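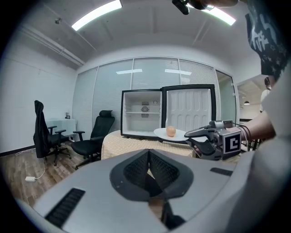 8 min read

So you want to do Bamanwood in one day and still have working feet at the end of it. Good, me too! I've been going to this park since I was tall enough for the Dow Runner (barely, in thick socks), and I've made every mistake a person can make there. Last winter I finally wrote my plan down on the back of a park map, and friends keep asking me for copies, so I typed it up.

This works for the regular season and for the winter lights. I've put the differences in where they matter.

Before you go

Buy your ticket online. The gate price is $88 and the online price is lower on almost every date I've ever looked at, plus you skip the ticket booths, where the line gets silly by mid-morning. Print it or save a screenshot to your phone. The signal in the parking lot is terrible and I've stood there holding my phone over my head more than once.

Parking is $20 and they take cards now (hooray). Ask for the Flivwood lot if they give you a choice. It looks farther on the map, but the path comes out right beside the front gate, and at night you'll be out on the road while everybody in the main lot is still hunting for their car.

Pack light. I bring a refillable bottle, a rain poncho, a phone charger and one snack per person. Lockers are by the restrooms on the left as you come in, and the small ones fill up first.

Step 1: Get there before the gates open

I know, I know. But the first hour is worth more than any other two hours of the day. I aim to be standing at the gate half an hour early with my ticket already out. They usually let people into the entrance plaza a bit ahead of time, so use the restroom then, get a coffee if you need one, and stand on the right side by the clock. That's the side that opens toward the back of the park.

Step 2: Walk past everything

Everyone stops at the first coaster they see. Don't! Keep going, straight through the carousel plaza and over the bridge, and head for Vandale Mine at the very back. It's the slowest loading ride they have, and the line never really goes down again until dinner. If you get there in the first fifteen minutes you'll walk nearly straight on, and sometimes you can go around again.

If you've got little ones, send one grown-up to the Flivwood Fliers with them while the other does the mine, then swap. The ride staff at the mine will give you a swap pass if you ask at the entrance. You do have to ask. They won't offer it.

Step 3: Work your way back to the front

From the mine, come back toward the gate in a big loop. My order goes like this:

Vandale Mine
The Tumbler (tiny cars, bring a small friend)
Dow Runner
Log ride, if it's warm
Bumper cars

Skip the log ride if you're there for the lights. It's closed from the middle of fall anyway, and they fill the channel with floating lanterns, which I like better than getting wet.

Try not to zigzag. Bamanwood is hillier than the map lets on, and crossing from one side to the other at noon is how you end up with a kid lying on the pavement. (Or a husband.)

Step 4: Eat at the wrong time

Lunch at eleven or lunch at two, take your pick. The chicken place by the bridge is the best food in the park, and it's also where everyone goes at twelve-thirty. Mobile ordering works there but nowhere else, as far as I've found. The fries are big enough to share. The lemonade is mostly ice, so ask for it without.

If you'd like to sit indoors, go upstairs at the Vandale Hall. There's a whole second dining room up there, with windows over the lake, and the sign for it is hidden behind a potted tree.

Step 5: Take the slow afternoon seriously

Between lunch and about four I don't stand in a single long line. See the puppet show, ride the train, sit down somewhere with shade. The train is a full loop of the park and you can stay on for a second trip if it isn't packed. I used to think this was wasted time and then I'd be too cranky to enjoy the evening.

Step 6: Save the pretty things for dark

For the winter season, the lights come on at dusk, and the tree by the lake has 2,000 lanterns on it this year according to the sign. Everyone crowds the main path for the switch-on. I go to the far side of the lake, by the boathouse railing, where you get the tree and the reflection both. Get there early and hold your spot with a hot chocolate.

Once it's lit, do your rerides! The crowd stays with the lights for a good while, and the Dow Runner gets short. Riding it in the dark with the whole park glowing underneath is my favorite thing they have, and it's cold, so bring gloves.

Step 7: Leave a little early or a lot late

If you walk out with the closing announcement you'll be walking out with everyone else. Either head for the car half an hour before, or find a bench and finish your snacks. The shops by the gate stay open after the rides stop, so that's when I buy my one souvenir. I never carry a thing around all day anymore.

A few odds and ends

Single rider lines run on the Tumbler and the Dow Runner, but only when it's busy, so check the board.

The lights run into January, and the last week is the quietest. Some of the food stands will be shut by then, so eat first or plan on chicken.

Strollers can't go on the train unless they fold.

I updated the prices in November 2019. If you spot one that's changed, leave me a comment and I'll fix it.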